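Topic 4: Party Leaders and the Members Who Choose Them
Handout for the seminar of 2nd October

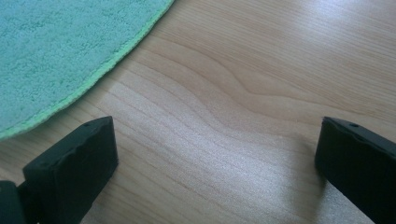
Fig. 1. Teal towel on a light-colored wooden surface.

Welcome back, everyone, and thank you for all those response papers (I read every one, some of them twice!). Last time we left the Balness party in the middle of its leadership contest, so let's pick it up there.

Remember the basic puzzle. A party leader answers to two crowds: the members who vote in the contest, and the much larger public who vote in the general election. In Balness the members' ballot drew 2661 votes, and Owusu won it by 719. That sounds comfortable — and it was — but only 10 of the party's legislators had backed Owusu beforehand, and you can imagine how the first meeting went.

Terms to know: selectorate, nomination threshold, vote of confidence, whip.

Please think about the nomination rule in particular. Candidates needed 350 member signatures to get on the ballot. Who does a rule like that help? I go back and forth on it myself, and I'd love to hear you argue.

Reading for next time: the Plelitix chapter on party rules, first half only. The Fidico case can wait until January, when we get to coalitions.

Bring a page of notes, typed or handwritten, whichever you like.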